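Plalon: getting a robot arm to put the groceries away (sort of)

Project report, spring term

So, this is the write-up for Plalon, my semester project in the robotics software track. The short version is that I wrote a task planner that takes a typed request like "put the fruit in the blue bowl" and turns it into a sequence of picks and places for a two-finger arm. The long version involves a lot of time spent arguing with a coordinate transform, and I'm going to tell you about that too, it ate most of February.

What I started with

I didn't build the arm or write its low-level control. The lab already had a driver stack called Ryu that takes a target pose for the gripper and gets it there without hitting the table (mostly!). It also had Plunier, which is a detector trained on toy food and kitchen things. You give it a picture from the wrist camera and it gives you back labels, masks and a confidence score. My job was everything in between: keep track of what's on the table, decide what to do next, and notice when a step has failed.

I wrote it in Python because that's what I'm fastest in. If I were starting over I'd still use Python, but I would not put the whole world model in one nested dictionary. More on that in a bit.

How the planner works

Every cycle has the same steps. The arm goes to a look pose, Plunier runs on the wrist image, and each detection gets matched against the objects I already believe in. If a new mask lands within 40 millimeters of a known object with the same label, I treat it as the same thing and update its position. If not, it gets a fresh ID. Then the planner looks at the goal, looks at the world model, and picks the next action from a really small menu: pick, place, nudge, look again.

Nudge is my favorite. I added it late one night for things that were too close to a dish to grab, and it's basically just "close the fingers and push gently sideways." It solved more problems than any of the clever stuff I did.

The matching step sounds easy and it was the worst part of the project. Same label, same spot, same object, right? Except the camera is on the wrist, so it moves, and for weeks I was applying the hand-eye calibration in the wrong order. The error was tiny near the middle of the image and got bigger toward the sides. So anything central stayed put nicely and everything else slowly multiplied. At one point my world model was sure there were a whole family of bananas on the table, all slightly overlapping. I kept raising the matching radius to make it go away, which worked great until two similar objects got merged into one.

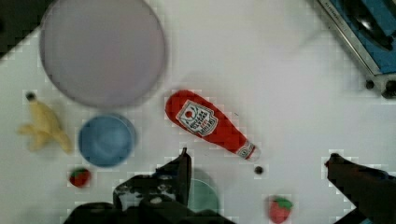

Page last changed: February, 11:40 p.m.

Two strawberries on the same table is the case that finally made me sit down and fix the transform properly. One is by the blue bowl and the other is across on the far side of the gripper's left finger, and with my inflated radius the planner would average them and go looking for a strawberry in between, where there wasn't one. Once I had the matrices in the right order I could put the radius back to 40 and they stayed separate.

The teal dish is the other thing I learned from. The gripper covers a good part of it from this viewpoint, so a mask can only include what's peeking out, and the center of that mask is not the center of the dish. My first version happily used mask centers as place targets. Now I keep a fixed mask of the gripper itself, and if a detection touches it, the object gets flagged as "partly hidden" and can't be used as a target until the arm has looked again from somewhere else. It costs an extra move but I'll take it.

Oh, and the ketchup bottle. It's lying at a diagonal, and Ryu wants a wrist angle along with the position, so I fit a line through the long axis of the mask and turn the fingers to close across it. The bottle is wider at the base than at the neck, which pulls the center toward the fat end, and I decided that was fine and moved on.

Testing

I logged 950 pick attempts in total, and 862 of them ended with the object in the fingers after the lift check. I was really happy with that! The lift check is simple: after closing, raise the arm, read the finger gap, and if the fingers are fully shut then you're holding air. The planner gets 3 tries per object before it gives up and says so in the log.

The failures came in clumps. The toy banana was the hardest by far, with its peel flaps sticking out all over. The mask is a kind of star shape, my line fit has no idea what to do with a star, and the fingers would come down on a flap. I tried fitting only to the thickest part of the mask and that helped, but I only have a few runs with it so I'm not going to quote a number.

Small dark things were a different problem. Plunier has no label for a lot of them, so they never make it into the world model and the planner treats that bit of table as free. I'd like an "unknown" class that just means don't put anything here.

Tooling

The most useful thing I made might be the replay viewer. I called it Ikeo, and it steps through a saved run with the wrist image on one side and the world model drawn on the other, so you can see the exact cycle where they stop agreeing. I wrote it over a weekend, after the banana family, and I should have written it first. It still crashes if you open a run with no detections in it. Sorry if you're the one picking this up next, the fix is probably one line.

What's left

The nested dictionary needs to become real classes. The look pose is hard-coded and ought to be chosen based on what's hidden. And requests with two parts ("the strawberries in the bowl, then the bowl on the plate") parse okay, but the planner doesn't know that a full bowl has to be carried level, so I've switched those off for now. The switch is called allow_compound in the config, and it's set to false.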